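Chapter 7
Knits: The Fabric That Would Like to Be Somewhere Else

In this chapter: how a loop becomes a cloth; ribs, purls and plain faces; stretch and recovery; why your hem curls; caring for knitted goods at home

Woven cloth is a grid. Threads go up, other threads go across, and the two sets hold each other in place like neighbors who share a fence. You met this arrangement in Chapter 4 and, if you did the exercises, you have probably forgiven it by now.

Knitted cloth has no grid. It is yarn pulled through itself, loop after loop, and in hand knitting a whole sweater may come down to a handful of long strands that have been talked into staying put. Each loop hangs from the one before it. Pull sideways and the loops widen, borrowing yarn from their own height. Let go and they slide back, more or less. Most of this chapter is about the "more or less."

Words you will need

A column of loops is a wale. A row of loops is a course. Students mix these up every year, and the author of this chapter did so in print in the first edition, for which the mill at Irnley sent a very polite letter.

A plain knit shows smooth V shapes on the front and bumps on the back. It curls at the edges, toward the back along the sides and toward the front at the top and bottom, and no amount of pressing will change its mind for long. A rib alternates columns of front and back loops. The two tendencies cancel out, the cloth lies flatter, and it draws in on itself like a bellows. That is why you find ribs at cuffs and necklines, where a garment has to grip without a fastener.

Fine ribs and coarse ribs are the same structure at different scales. The Ovach sample book, which we use throughout Part Two, lists 2545 knits, and a good many of them differ only in the size of the loop and the optimism of the name.

Black knits, from close range and from farther back 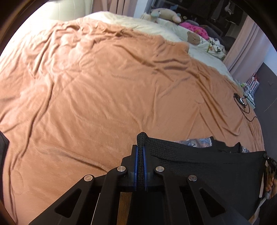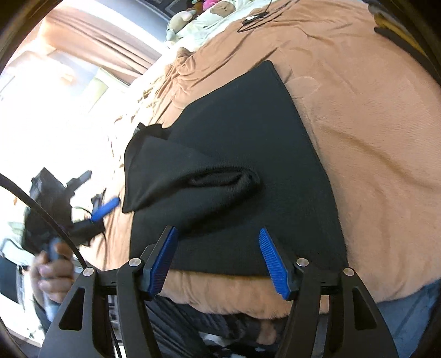

Flora Cowie objects that black is the worst color to learn on, and that any beginner who starts with it will be counting wales by fingertip before the week is out. She would have everyone begin with pale gray in good window light, and move on to dark yarns once they can tell a knit from a purl without swearing. Her point is fair. It is also true that people own a lot of black knitwear, and it is the black knitwear they bring in to be mended.

Stretch and recovery

Stretch is how far a fabric will go. Recovery is how much of the way it comes back. Salespeople talk about the first, and your elbows find out about the second.

To compare fabrics fairly, cut a strip across the wales, mark two lines on it, hang a weight from the lower end, and wait an hour. Measure between the lines. Remove the weight, wait another hour, and measure again. The Liao frame in the workroom does this on a larger scale and has now completed nearly 1000 tests, most of them while someone was at lunch.

Record both figures. A strip that doubles in width and stays there has told you something useful about the sweater it was going to be.

Before you go on

Find three knitted things in your own closet. Look at the cuff, the hem and the body of each with a magnifying glass, and sketch the loops. Bring the sketches and the oldest of the three garments to the first workshop. Section 7.1 begins with the single loop.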